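The Block With the Holes In It

Alcides Guerra keeps his shape sorters on a shelf above the sink, away from the sun. Foam fades, he says, and the green ones fade first. He has been collecting and repairing sorting toys in Nelmont for most of his working life, and the foam blocks are the ones people ask him about.

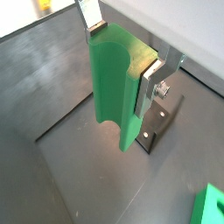
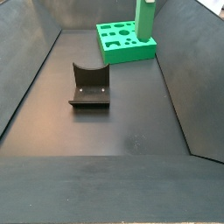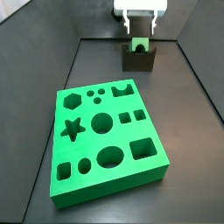

The green block, and one piece with a rounded groove along its length.

A shape sorter is a simple thing to describe. There is a base with openings cut into it, and there is a set of pieces, each made to go into one of the openings. Most families know the small plastic bucket with a lid, which usually has a circle, a square, a triangle and maybe a star. The foam block asks more of the person using it. Circles come in more than one size, and so do squares. A star and a hexagon are easy to tell apart at a glance, but two squares of different sizes take a second look.

Guerra ran a toy counter in Barroso before he opened the repair shop, and he sold 400 sorters there in his best year. Parents wanted to know which shape was hardest. He always told them the arch.

"A circle goes in any way you turn it," he says. "A square gives you four chances. The arch has a curve on one side only, so you have to look at the hole and look at the piece and turn one to match the other."

He has watched children of 2 push an arch flat side first for several minutes, then put it down and go back to the circles. By 5, most of them turn the piece in the air before it gets near the block. Guerra does not coach them. He sets the pieces out on the rug and goes back to his bench.

Foam has its own habits. It grips a piece a little, so a snug fit stays snug, and it is quiet on a hard floor. It also tears at thin places, such as the points of a star or the narrow wall between two small holes. Guerra mends those with a flexible glue from a supplier in Stidlow and leaves them under a dinner plate overnight. A full set takes him 30 minutes to clean with a damp cloth and mild soap. He does the inside corners with a cotton swab.

Missing pieces are the bigger problem. They roll under stoves and go out with the trash. Guerra has a drawer of strays sorted by shape, and he will mail one out if the size is right. Last March a preschool in Drareo sent him a box of mixed parts from several sets, with no bases at all. He is still matching them up, mostly in the evening after the shop closes, and has set aside the small cylinders until he can find his good calipers.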